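3.2 Collecting demonstrations in lived-in rooms

Our first round of demonstrations for Kimlow was recorded on a clean lab bench, and the policies we trained from it were wonderful on that bench and close to helpless anywhere else. For the second round we moved the whole effort into people's homes. The demonstrator holds a gripper in the hand, squeezes it to open and close the fingers, and carries out the task at a natural pace while a camera mounted on the tool records the view. No arm is present during recording. The arm meets the task only at test time, when the trained policy drives the same finger design from the same point of view (Figure 4).

We collected 2613 demonstrations this way, and kept 2528 after removing episodes in which tracking was lost or the demonstrator stopped partway through. Of these, 1468 involve small objects that bend, tangle or roll, and these are the ones we are most excited about! A teleoperated arm can be steered to pick up a block without much trouble. Picking one necklace out of a pile is another matter, and our operators working through the Sondesard remote rig often gave up on it. With the tool in hand, the same people could feel the chain begin to slide and would pause, loosen the fingers a little and try again. Those small corrections survive in the data, and Section 5 shows that the policy picks them up.

Demonstrators were given a one-page sheet and 70 minutes of practice before their first recorded session. The sheet names the task and the goal state but leaves the grasp up to them. We had expected this freedom to hurt training – two people rarely lift a bracelet the same way – and were delighted to find that the mixed data did better on unseen rooms than the scripted set we call Dunne.
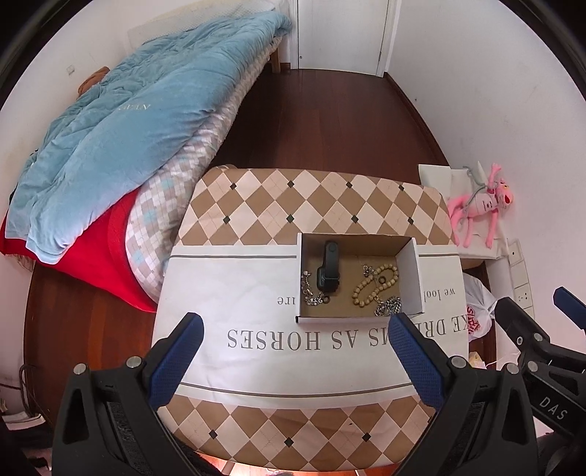

Figure 4. Kimlow episodes start from whatever arrangement the room offers, and we made no attempt to standardize furniture, floors or table coverings. The container tasks are the hardest group, as the fingers have to reach past a wall and close on one item without dragging its neighbors along. In the open cardboard box shown, a dark green smartwatch shares the space with a silver charm bracelet, a string of tan-gold beads and a heap of chunky silver chain, so a grasp on the beads has to stay clear of the metal pieces beside them. Large printed lettering on the tablecloth adds strong visual edges that have nothing to do with the task, and we kept such backgrounds in the training set on purpose. The textured blue pads at the fingertips are the same on the handheld tool and on the arm.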